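Home | Ask | Browse | Unanswered | Members | Log in

Filed under: Fun Stuff > Memes & Group Chats

How do I stop my family chat from drowning in weekend memes?

Posted by Kai-wen Ho on Nov 18, 2025

I set up a group chat in April for my relatives, so we could plan a reunion in Drurkmont. The reunion has not been planned. What we have is a cat in sunglasses announcing that the weekend is coming, sent by my uncle, then sent again by my aunt, who doesn't read anything my uncle posts.

Last weekend I woke up to 108 new messages. One of them was my cousin asking whether anybody had booked the hall. It sat between a dancing coffee mug and a sloth in a necktie, and it got no replies. The sloth got 24 hearts.

I don't want to leave, and I don't want to be the person who makes rules. I'd like to find out about the hall, though. What do other people do?

stondier_fan

Mute it. You're welcome.

Mrs. Lam

Muting doesn't help if you need the one real message in the pile. We had the same trouble with my husband's side, and I ended up making a second chat called "Reunion Only" with a photo of a plate of food on it. I told them the old one was for jokes, and they took this as an honor.

Two things I'd do differently. Don't invite everyone to the new chat, just one person per household, and pick the one who answers the phone. Also, put the hall question in as the first message. If the chat opens with "Hi all!" you will get a waving bear, and after the bear there's no way back.

The uncle will find it eventually. Mine did in four days. I gave him the job of posting one meme every Saturday morning, and he has been very strict with himself about it – he even sends me drafts.

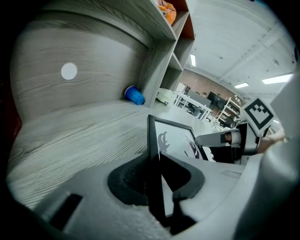
3 min read

prarex77

I'm the uncle in my family, so let me speak for the accused. I have 800 of these saved on my phone, sorted by day, and I send them because it's how I say hello without having to type. If my niece asked me a straight question by name I'd answer it. "Has anybody booked" isn't a name. I scroll right past "anybody."

So write "Uncle, did you book the hall, yes or no." Odds are he was supposed to and forgot. I'd put it at 100 to one, speaking from experience.

And if he sends back a thumbs-up from a raccoon, call the hall yourself.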